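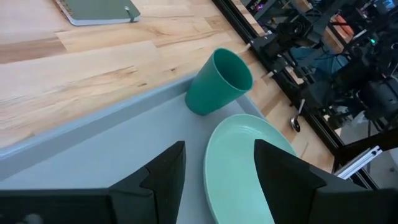

Cup, plate and gripper at the tray, table station.

Prinville Home Chores Group, minutes of the July meeting
Wednesday evening, 13th July. I took the notes again, so blame me for the spelling.

1. Last month's minutes
Passed with one fix. I had put Sembiring down as a dishwasher company and they make dish racks. Sorry, Sembiring!

2. Can it clear a table yet?
This took up most of the evening (no surprise there). The question was whether a machine like the Rallov arm could take over the after-dinner job, meaning plates, cups and silverware off the table and into a tray. We had the log from Bolisis to go by: 500 tries, with 141 where a person had to step in. Half the room thought that was wonderful and the other half said they'd fire a busboy for it. I'm somewhere in the middle. Cups got the kindest comments, plates a lot of grumbling, and we went back and forth for ages on whether you should grab a plate by the lip or slide something under it.

Somebody asked about speed. The log gives about 105 seconds for a full place setting, and I know teenagers who take longer, but they can also be sent to wipe the counter afterward. Wiping isn't in the log at all. We agreed to ask Bolisis for it.

3. Silverware
Forks and spoons got their own item this time. They're thin, they're shiny and they lie flat, and I can't think of a worse thing to hand to two stiff fingers. One member would let people do the silverware and leave the bigger dishes to the arm. Another felt that was giving up too early. No vote taken, we'll come back to it in August.
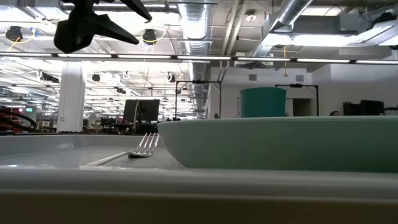 4. Shop floor
Short one. The bakery in town wants to know if an arm could stack its trays overnight. We think stacking is closer to ready than clearing, mostly thanks to the trays being all alike. I'll write back and say "maybe, ask us after the summer."

5. Next meeting
August, same room, date to come by email. Please bring your own mug, and whoever has the extension cord, we'd like it back.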